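Le marbre et moi

J'ai toujours cru que le marbre noir était réservé aux halls de banque. Puis j'ai feuilleté le catalogue Troltoto, page 174, et depuis je vois des veines blanches partout, y compris sur mon café.

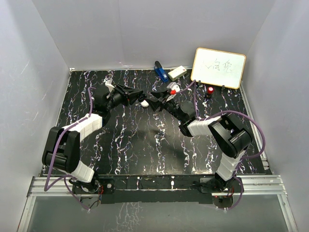
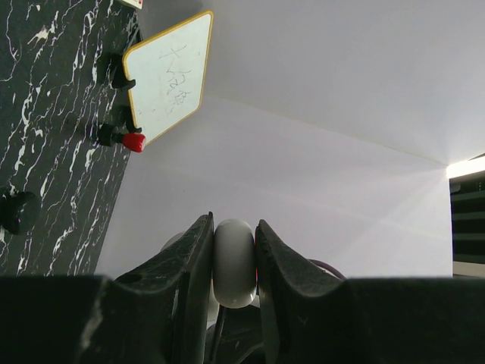 Grurkstead, 8 mars

Du noir veiné de blanc contre des murs clairs, je signe. Chez moi, il faudrait d'abord retrouver la table, ensevelie sous le courrier depuis août. J'ai mesuré : il me manque 26 centimètres pour caser le même effet sous la fenêtre. Le mur, lui, attendra.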